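Tout a commencé par une robe que ma tante voulait jeter. Coton épais, col un peu cuit par le soleil, et partout ces fleurs peintes à grands coups de pinceau qui avaient l'air de bouger ! Je l'ai sauvée du sac, j'ai cherché qui avait dessiné ça, et deux ans plus tard je ne pense plus qu'aux imprimés et aux gens qui les inventent.

Car derrière chaque motif il y a quelqu'un qui a trempé un pinceau. À l'atelier Muvura, où j'ai passé une semaine en août, Tuva Halvorsen peint encore à la gouache, debout, sur de grandes feuilles posées à plat. Elle commence par les taches, jamais par les contours. Vient ensuite le raccord, ce casse-tête merveilleux : il faut que le bord droit retrouve le bord gauche, que le haut réponde au bas, et que l'œil ne bute nulle part. Un bon raccord, dit-elle, se cherche au mur, à trois mètres, en plissant les yeux.

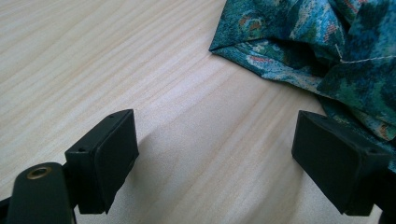 Le grain pâle d'une table en bois, de longues lignes en diagonale.

Les archives de la maison comptent 3 262 dessins, dont 1 581 n'ont jamais été imprimés. J'ai ouvert des tiroirs entiers de feuillages, de poissons, de rayures tremblées (une merveille, les rayures !), avec au dos des notes au crayon sur les encres. Certains ont attendu trente ans qu'un acheteur veuille bien d'un orange à côté d'un turquoise.

Puis il faut graver les cadres, un par couleur. Mircea Vasiliu, imprimeur chez Esteves, m'a laissée tirer la racle sur une chute de popeline. 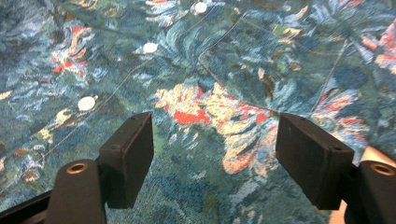
Mon premier passage était trop mou, le deuxième trop appuyé, et au troisième une feuille est enfin sortie nette. Quelle joie ! Mircea, lui, tient la cadence sur 80 mètres sans lever la tête. Il reconnaît au son si l'encre est trop épaisse, un petit bruit de succion que j'ai fini par entendre le dernier jour.

La robe de ma tante, au fait, je n'ai toujours pas trouvé qui l'a dessinée. Tuva penche pour un bureau de style lyonnais, Mircea pour une main italienne. Je continue à écrire à des collectionneurs.

200 partages · 3 commentaires

Odile B.
Ma mère gravait des cadres. Le bruit de succion, je l'ai entendu toute mon enfance, merci !

Karim
Est-ce que l'atelier se visite ? Je peins des motifs le dimanche et le raccord me rend fou.

mado_coud
Regardez à l'intérieur de l'ourlet, parfois il reste un bout de lisière avec le nom de l'éditeur.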